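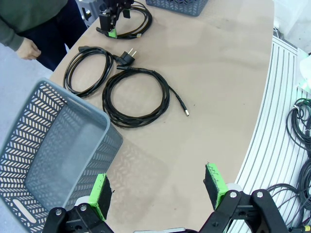
Cable and Lead Returns – Frequently Asked Questions

Which cables does Wastement accept?
Power cords, USB cables, audio and video leads, network cables and phone chargers. Working and non-working items are both accepted. Building wire, armored cable and anything longer than 13 feet goes to the Norkeck depot instead.

Do I have to sort them first?
Sorting is requested but not required. If you do sort, use 3 groups: mains power cords, data cables, and everything else. A USB cable counts as data even if it was only ever used for charging.

How should a cable be coiled?
Follow the natural curve of the cable and make loops of even size. Do not wrap it around your elbow, which twists the conductors. Leave the last few inches free so the connector can be read without undoing the coil. Long data cables should be wound in larger loops than short power cords.

Can I use tape or zip ties?
No adhesive tape. It leaves residue on the jacket and has to be cut off by hand. Reusable hook-and-loop straps are fine but will not be returned. A coil with no fastening is acceptable if it is laid flat.

What if my cables are already tangled?
Bring them as they are. Tangles are put to one side and worked through after the coiled items. Do not cut a knot out. A cut cable can only go to copper recovery.

What kind of basket should I use at home?
Any rigid plastic basket with perforated sides. Slots let dust fall through and make the contents visible. Avoid very open mesh, as small connectors catch in it. Cardboard boxes are accepted at the counter but are not handed back.

Do you take European plugs?
Yes. Two-pin European plugs are kept separate from US plugs. A cord with a detachable IEC-style connector is worth keeping even when the plug is the wrong type for your outlets – the equipment end is the same, and a replacement cord is easy to match against it.

Are the cables tested?
Power cords are checked for continuity and jacket damage. Data cables are checked for continuity only; transfer speed is not measured. Cords with exposed conductors, scorched pins or a cracked plug body are not reissued.

What happens to cables that pass?
They are labeled by connector and length and placed on the reuse shelves at Vallelley and Odukoya. Stock is about 800 cables across both sites. Each household may take up to 3 per visit.

Is there a limit on drop-offs?
Households have no limit. Businesses bringing in more than 2,000 cables a year need an account. Write to Ebuka Mohammed at the Vallelley counter and include an estimate by cable type.

Can I drop off adapters and power bricks?
Yes, with the lead attached if it does not detach. Battery packs are not accepted with cables and must be handed over separately at the counter.

Last updated June 30, 2026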